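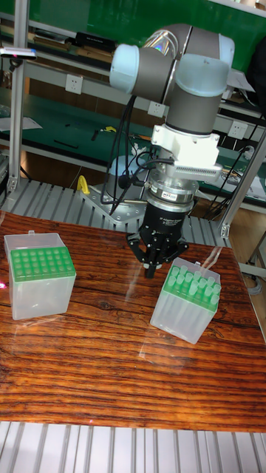 Two tip boxes with their lids up, one with an empty-looking rack and one with tips in it.

Every lab I have worked in throws away pipette tip boxes by the sackful. The tips go, which is fair enough, as they have been in whatever they have been in. But the box goes too, with its rack and its hinged lid, and I think we should stop doing it.

A tip box is a good piece of plastic. It is stiff, it stacks, and the lid usually outlasts the label. When the rack is bare there is nothing wrong with the rest of it. We buy a new one, wrapped, because ordering a full box is one click and filling an old one takes a person four minutes.

I timed it one Friday at Drevton, where I ran the teaching lab. Loose tips come in bags of 1,000 and cost less than the boxed sort. In October we had 30 students and got through boxes at a rate I found embarrassing. Ifeoma Onuoha, who shared the prep room with me, kept the empties in a cupboard until the door would not shut - then we had to decide what they were for.

The usual objection is contamination. For sterile work I accept it, unless you have an autoclave and the patience to use it. But a lot of what we do is coloured water and buffer. First years learning to hold a pipette do not need a factory-sealed rack.

The other objection is that refilling is dull. It is. Jarmila Machala told me she would sooner wash glassware, and she meant it. I still think dull jobs can be shared out, ten minutes each at the end of the day, and stack refills that drop straight into the old box make it quicker.

Some suppliers take empties back. I would use that for cracked boxes and broken hinges. A sound box should stay on the shelf and be filled again.

We saved 600 pounds in the first year, and the bin by the door was emptied less often. I would have kept going without the money. The cupboard at Drevton still has a few dozen in it, if anyone at Feltham wants them.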